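Solange Masson
@smasson_benches

Thread on benchtop heights, overhangs and support for stone, from the kitchen refit notes I keep for the Cladholm units. Mostly for people who are about to sign off a drawing. 1/
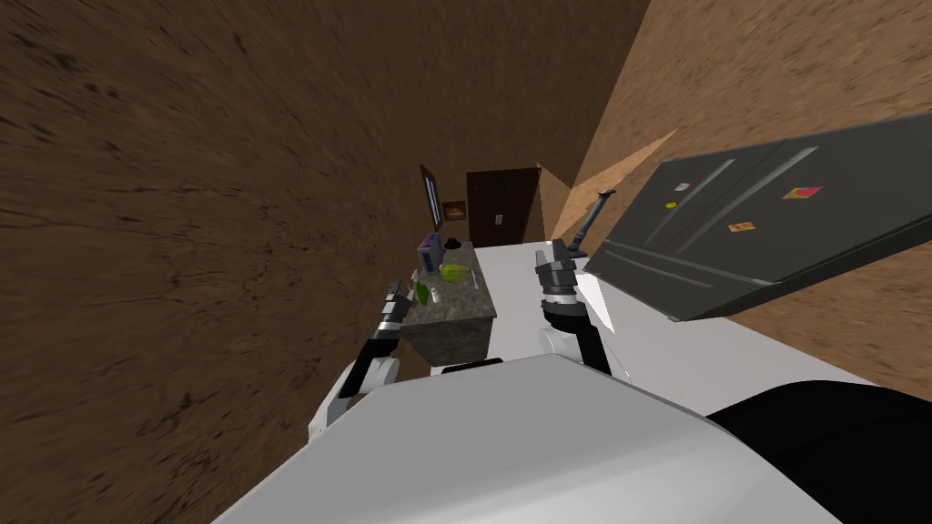 Granite-topped counter in a rendered kitchen.

2/ Start with the floor, not the cabinet. Every height on the drawing is measured from finished floor level. If the tiles go in after the cabinets, the finished height drops by the tile plus the adhesive bed. At Cladholm the first drawing was dimensioned off bare slab and every number on it had to be redone.

3/ Find the highest point of the floor along the cabinet run before you set anything. Level from there and pack up the low end. If you start at the low end, you will be trimming legs or kickboards at the other.

4/ Working height: stand the main cook in socks or normal house shoes, elbows bent, and measure elbow to floor. Subtract a hand's width for chopping, more for kneading. One kitchen can have two heights. It costs a step in the stone and a bit of planning at the join.

5/ The sink is the exception. You work at the bottom of the bowl, well under the bench surface. A deep bowl in a low bench is hard on the back. Check bowl depth before you lower a bench for anyone.

6/ Aisles. I draw 90 cm clear as the bare minimum for a one-person galley and go wider wherever a dishwasher door opens into the walkway. Measure from stone edge to stone edge. The carcass dimension leaves out both overhangs and always flatters the plan.

7/ Overhang at the front: 30 mm past the carcass on the Cladholm jobs, which puts the stone a little proud of the door faces. Less than that and drips run down the doors. Ask for a drip groove on the underside if the fabricator will cut one.

8/ Overhang for seating is a separate question. Stone is strong in compression and poor in bending. An unsupported ledge with someone leaning on it is a lever, and the top face is the one in tension. Ask the fabricator for their limit in writing, for your slab and your thickness.

9/ Past that limit, use steel. Flat bar let into the top of the cabinet, fixed well back from the edge, with the stone bedded over it. Decorative timber brackets fixed to a thin back panel do very little.

10/ Grigore Dumitrescu templated the Flamthorpe flat for me and his rule was that he would not template until the cabinets were screwed to the wall and to each other. I have kept to it. A carcass that is only standing there can move 2 mm with a knock from a vacuum cleaner, and the template is then wrong.

11/ Joins. Keep them away from the sink and cooktop cutouts. The narrow strips in front of and behind a cutout are the weakest part of the piece. Look at the actual slab before the layout is fixed, as a natural fissure can run straight through one of those strips.

12/ Colour matching across a join only works if both pieces come from the same slab, or from neighbouring slabs in the same block. Take a photo of the slab number at the yard. We had a Harahap order arrive with one piece from a different batch, noticeably greyer, and the number was how we got it swapped.

13/ Access. Measure the stairwell turn and the lift before you order a long piece. The Ikunmont job had a lift door 735 mm wide and the island top went up the stairs, on edge, with four people. Slabs travel vertical. Carried flat, they can crack under their own weight at the cutouts.

14/ Sealing: put a few drops of water on an offcut and leave them for as long as it takes to drink a coffee. If the stone darkens, it wants sealer. Some dense dark granites hardly absorb anything, and sealer on those just leaves a haze you have to polish off.

15/ Daily cleaning is warm water and a small amount of dish soap. Keep vinegar off it. Most granite shrugs off a mild acid but the sealer may not, and some stone sold as granite is something else.

16/ Silicone at the wall goes in last, after the splashback. Neutral cure. The acetic type can stain the edge of natural stone and the mark stays.

17/ Splashback heights and power point positions will be a separate thread in July, once the Flamthorpe drawings are back from the electrician.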